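# About Tumusmont

We pack boxes! If you wanted the short version, there it is, and you can go and have a cup of tea. For everyone else, we're a small packing and gift-box workshop on the first floor of the old Akanda building, and we've been folding, filling and taping since a very wet November when Wahyudi Hidayat cleared his dining table and decided it was big enough to run a business from (it was, for nearly a month).

Most of our work comes from makers who love making things and can't stand the bit afterwards. Soap people, tea people, a lady who knits hats for eggs, two biscuit bakers who don't speak to each other. They bring us their goods in crates and carrier bags and we turn them into parcels that are a pleasure to open. We also pack for Tistura, who were our first proper customer and still turn up with their stock in banana boxes.

## How we work

We work at tables, standing up or sitting down as you like, and every table gets a cloth. Wahyudi started it because his mum had a drawer full of them, and now we can't imagine packing on a bare top. Stripes are the favourite, the louder the better. Lay a plain white box on a good bright stripe and you can see straight away where it starts and stops, and it cheers up a dark afternoon no end.
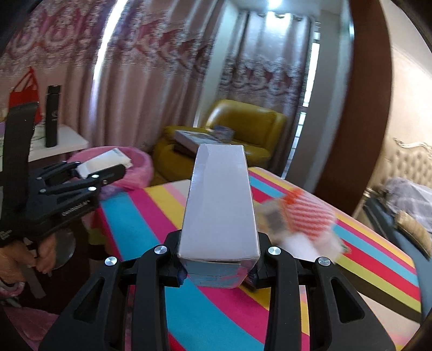
Long boxes are the ones we get asked about most. People have a candle set or a rolled print or a string of little packets and can't find anything the right shape, so they end up with a square box and an awful lot of paper. We keep 50 sizes on the shelves and a good few of them are long and thin. If yours isn't there we'll cut it from flat card, which takes a day or so and is frankly the job everybody wants.

Filling comes next. Heavy things at the bottom, soft things round the sides, anything that crackles on top so it's the first thing you hear. We reuse whatever padding comes in with the stock if it's clean, and we're always glad of more, so please don't throw yours out! Bring it up the stairs and leave it by the door.

Then the flap. We're fussy about flaps. A flap should tuck in without a fight and come out again without tearing, and we'll happily refold one if it sits crooked.

## A few numbers, for those who like them

Last year we sent out 3,173 parcels, which we know exactly thanks to the big red book by the kettle. The busiest week had 690 of them in it and we ran out of brown tape on the Thursday. Clustier, the print shop downstairs, lent us their whole supply and we've been paying them back in cake.

## Come and have a go

Twice a month we open the workshop for a packing evening. You bring whatever you need to wrap or send, we provide the tables, the card, the tape and the good scissors, and somebody usually shows the rest of us a way of folding we hadn't seen before. Children are welcome if they bring a grown-up. It costs £2, and that includes a biscuit from one of the bakers (we alternate).

The next one is on Fri 26 November, from six until we've swept up. It's the last before the Christmas rush so it does get full, and if you're planning something tall or an odd shape, drop us a line first and we'll put the right card aside.

## Finding us

Go in by the side door of the Akanda building, past the bikes, up one flight. The lift works but it's slow and it won't take a pallet. If you're bringing crates, ring the bell marked Tumusmont and one of us will come down with the trolley. We're in from nine to five on weekdays, and there's nearly always someone about a bit later than that.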